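Weltura Home Nimham Two-Arm Laundry Kit
Product code NH-437

The Nimham kit is a pair of arms with grippers and wrist sensing, sold for laundry handling in ordinary homes. It works with front-loading washers and dryers, side by side or stacked. No changes to the appliances are needed, but the doors have to open at least far enough to clear the forearm.

Unloading the washer
The fingers are narrow and go in through the drum opening ahead of the wrist, so the camera module stays clear of the rim. Leave a bucket or basket on the floor in front of the machine. Dark loads are harder for any camera, and we suggest a lamp in the room if the laundry has no window. 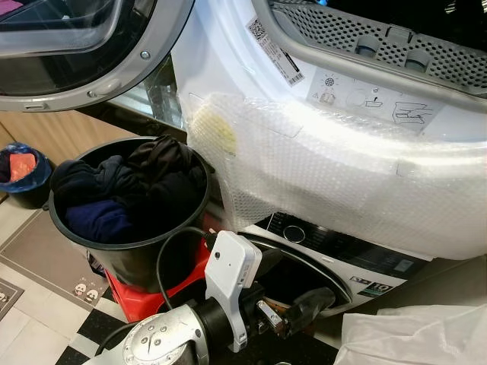

Gripper at the drum opening of the washer, with a bucket of dark laundry alongside.

Small items
Socks, face cloths and underwear are handled one at a time. The grip force can be set in the app from 1 to 10, and the factory setting suits most cotton. Lower it for knitwear. Drawstrings and bra straps can still catch on the fingers, so put those in a mesh bag first.
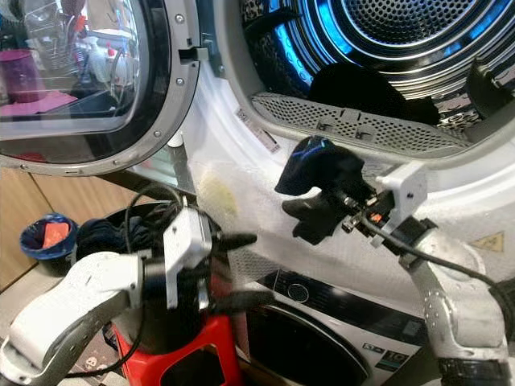 Right gripper holding a black sock in front of the open dryer.

What's in the box
2 arms with grippers
Wrist camera modules and cables
Power supply
Spare finger pads, black
Printed set-up guide

Not included: floor stand (part 627), laundry basket.

Set-up and care
Set-up is done by a Nindance technician and takes a morning. Keep the cables clear of the appliance doors. Wipe the finger pads with a damp cloth and check them for lint. The colour of replacement pads may vary.

Kits ordered now ship in July. For trade enquiries in Australia, contact Raquel Pinheiro at Weltura. Service bookings go through Wai-kit Kuo at Nindance.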